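Last updated: November

Print this page | E-mail this page

To: Gatthorpe House residents' list
From: Building Office, Goodwin Housing Association
Subject: Re: Shared kitchen, second floor

The Office has received the message quoted below and replies to the list for the benefit of all residents.

> Could the Office please confirm what may be left on the
> counter next to the stove? The Batden wing was told that
> everything had to go, and we were told only food. Also,
> where do the cutting boards belong?

The rule is the same in both wings. Packets, wrappers and bottles are to be cleared from the counter by 9 p.m. The electric kettle may stay in its usual place behind the stove.
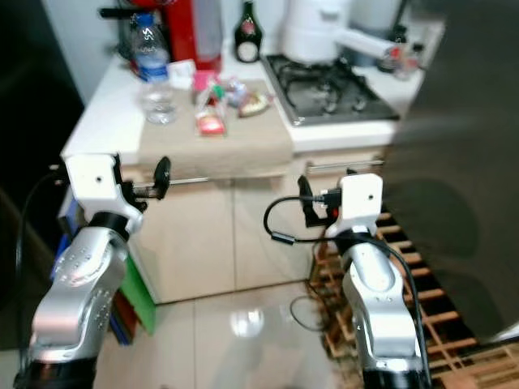
Second-floor kitchen, counter and stove.

Cloths are not to be left on the countertop overnight. Each resident is allotted 16 inches of shelf in the pantry, and labels may be obtained from the Office. Unlabeled food will be held for 21 days and then discarded.

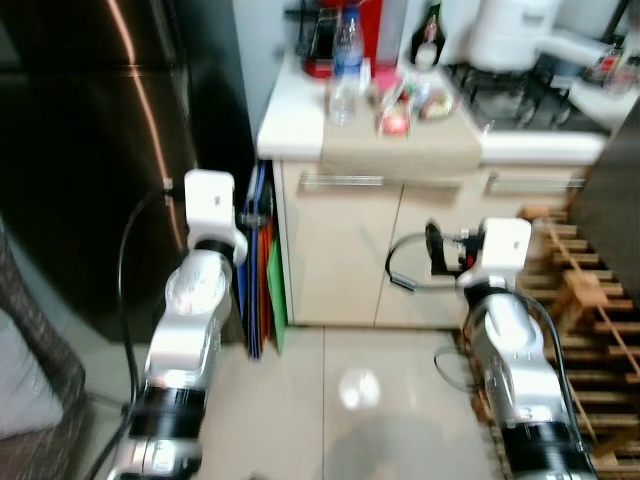
The blue, orange-red and green cutting boards are to be kept upright between the refrigerator and the cabinet. Boards must be dried before they are put back. Replacements are ordered through Brimenov Supply and charged to the floor account, which is limited to 80 dollars per term.

Questions may be sent to this list or brought to the Office before 4 p.m.

Building Office
Gatthorpe House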